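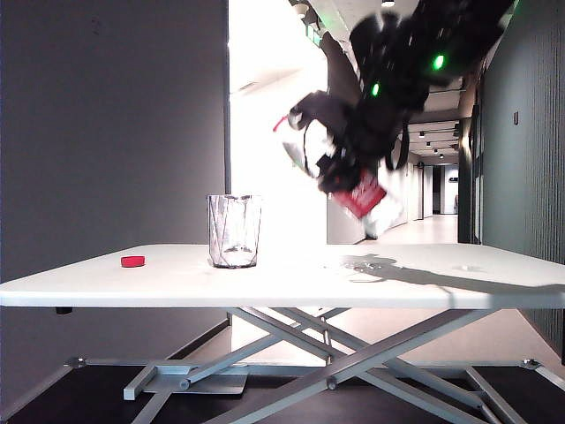
Fig. 3 -- Clear cup and red bottle cap on the folding table.

Section 3. Setting up the Gemik water filter

Read section 2 first if you havent done the tap adaptor. Unit goes on any flat surface within reach of the tap. Not over a radiator. Not in direct sun.

1. Take the filter body out of its box. Pull off the blue tape, both ends.

2. Stand the cartridge upright in a bowl of cold water. 15 minutes. Bubbles are normal.

3. Check the rubber ring is in its groove. Missing ring -- stop, see parts list on the back page.

4. Drop the cartridge in, arrow pointing up. Quarter turn clockwise till it clicks.

5. Screw the lid on. Hand tight only. No pliers.

CAUTION: Cold water only. Hot water ruins the cartridge and the warranty doesn't cover it.

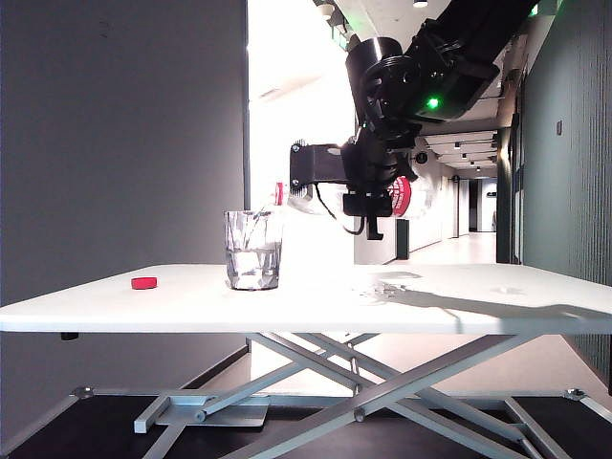 6. Push the inlet hose onto the tap adaptor as far as the white line. Tug it. If it comes off, push harder.

7. Open the tap a quarter. Look for drips at the lid and at the hose. Dripping lid: close tap, take lid off, reseat the ring, start again from step 5.

8. Run the first 700 ml away. It may be grey, this is carbon dust and harmless. Good for houseplants.

9. Run a second lot and throw that away aswell. After that, drink it.

NOTE: Flow slower than a glass a minute? Usually air in the cartridge. Close tap, tip the unit on its side, tap it gently, try again. Still slow -- ring Brevinbridge and ask for Bujar Grgić.

Changing the cartridge

Every 375 litres, or each September if you don't keep count. Use part 284 only. The older part 497 fits but lets water past the seal -- don't use it, even if you've got spares left.
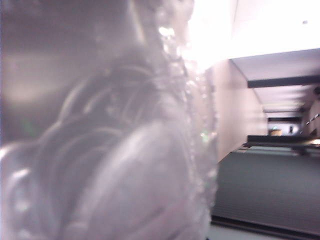
Old cartridges go in general waste. Let them drain overnight first. The box and the paper insert can be recycled, check with your council about the rest.

Going away for more than a week: close the tap, empty the body, leave the lid off. Cartridge in the fridge in a sealed tub. When your back, repeat steps 4 to 9.

Changes to this section: steps 7 and 8 swapped round, S. Lazaridis, 10 Mar 2019.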